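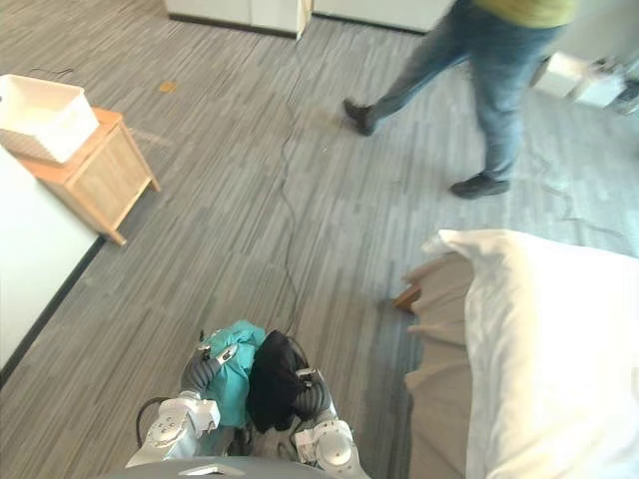

Talks > Community Evenings > Speaker notes: Mending at Home

Good evening, everyone, and thank you so much for coming out – I know the parking at Woltero Hall is a trial.

(Wait for the chairs to settle.)

I want to start with my grandmother's button tin, which I've brought along and which will go round the tables. Please do have a rummage! She kept it for over 40 years, and I learned to sew from what was in it, mostly shank buttons and bits of elastic.

Slide 2. When we started the mending table at Unura in June, I thought we might see a few torn pockets. We've had 53 garments through so far, and a good many of them needed only five minutes and a length of matching thread.

Slide 3, thread. Go a shade darker than the cloth if you can't match it. Pale thread shows up terribly on dark knits, as my poor cardigan will prove (hold it up).

Pause for questions, then show the ladder stitch slowly, twice. Remember to knot on the inside this time.

Tea is at the back, and the sign-up sheet for the darning class is next to the urn.

Contact Unura | © 2018 Unura | Back to top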